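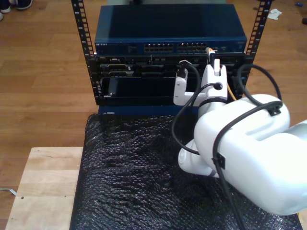
Bench rack, front. Switch at top, server chassis below.

PLEMECK BENCH RACK INSPECTION
Location: Drellent annex, lower lab
Interval: monthly (February sheet)
Ratings: OK / Monitor / Fix

1. Rails and base
Rails parallel, no bent mounting holes: OK
Rack seated flat on tabletop: OK
Cage nuts: Monitor. 2 replaced last month, remainder original.

2. Mounting plates and fasteners
Flange bolts, hand check with hex key: OK
Rubber feet: OK
Plate holes: see below.

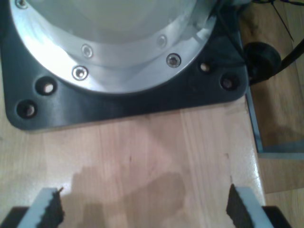
Unused countersunk holes do not need to be plugged. Keep them free of swarf and dropped screws. If the plate is moved, check the wood underneath for crushing before it is bolted down again. Torque values are on the Jistis sheet inside the cabinet door.

3. Network switch
Lid clear, nothing stored on top: OK
Port banks free of dust and broken latches: Monitor. Latch tension weak on 3 ports, tagged in the port log.
Label legible: OK

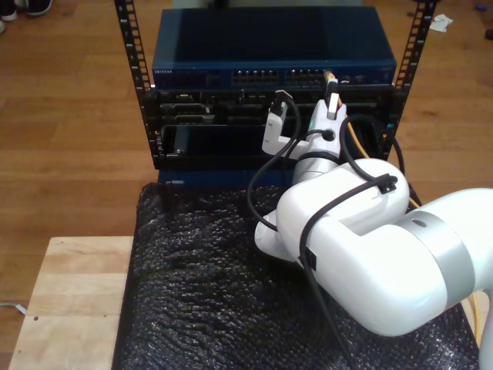 Yellow patch cable at the switch, second port bank.

Comment: patch cables are to hang with slack and stay off the front of the chassis. Minimum bend radius is 4 times the cable diameter. One cable over 23 months old by its tag; replace at next visit.

4. Server and lower chassis
Bezel perforations clear: OK
Drive handles latched: OK
Indicator lights recorded before power-down: Fix. Column left blank on the previous sheet.

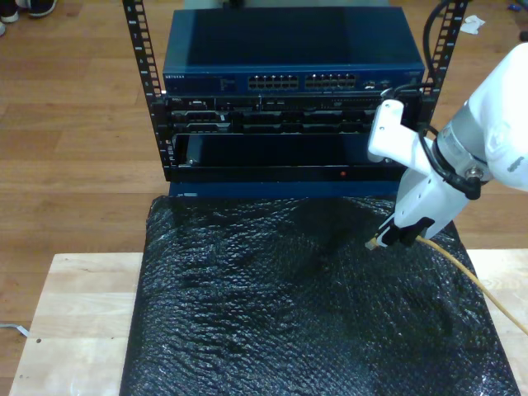 R. Deng

The red indicator on the lower chassis is to be entered by position and color. Do not write "normal" or "fault" without the log entry to back it. RJ45 plugs: check for cracked tabs before insertion and discard any that do not click.

Open items carried forward: cage nuts, port latches, indicator column.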